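Chapter 4
The Worktop

Contents of this chapter
4.1 Dividing the surface
4.2 Storage containers
4.3 Small appliances
4.4 Practical work

By the end of this chapter you should be able to divide a kitchen worktop into areas, choose suitable containers for dry foods, and draw a plan of a worktop as seen from above.

4.1 Dividing the surface

Most kitchen work is done standing at the worktop. It is where food is cut, mixed and put on plates, and it is also where people leave bottles, jars and post. A worktop that is deep enough on paper can still be awkward to use if the middle of it is never free.

In this book we divide the worktop into three strips. The back strip runs along the wall and is used for storage. The middle strip is the working area, where the chopping board lies. The front strip is kept for things in use at that moment, such as a plate or a bowl.
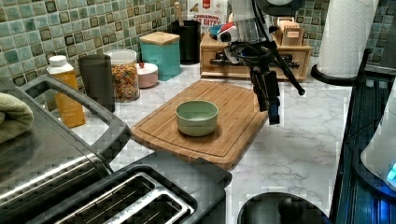

The chopping board marks the working area. A board with a groove round its edge holds back juice from fruit and meat, and a small bowl kept on or beside it is handy for peelings. Domenica Kaufmann, who taught domestic science in Brorkau, had her pupils put the board down first and arrange everything else afterwards. We shall follow the same order.

4.2 Storage containers

Dry foods such as cereal, rice and sugar keep best in containers with a close-fitting lid. Clear containers show how much is left. Solid ones keep out light but should be labelled unless the contents are always the same.

Wooden spoons may stand in a holder at the back. A spoon left standing in a pot is in easy reach, but it should be taken out before the pot goes on the heat. 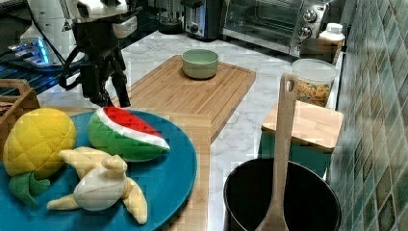
Square containers use the back strip better than round ones. Round jars leave gaps between them, and crumbs collect there. Whichever shape is used, the row should be one container deep where possible. On a wall with small tiles there are many joints to wipe, and the row has to be moved forward for cleaning.

4.3 Small appliances

A toaster and a toaster oven both give off heat and both need a socket. They are best kept together at one end of the worktop, which leaves the rest in one piece. Cloths and towels must be removed from the top of an oven before it is switched on, and the crumb tray should be emptied every Sunday or on some other fixed day.
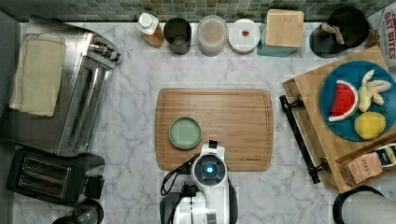

4.4 Practical work

Measure the worktop at home or in the school kitchen. Draw it from above on squared paper and mark the three strips. Draw in each appliance and container at its correct size, and write the name beside it. Keep the drawing, as you will need it again in Chapter 5.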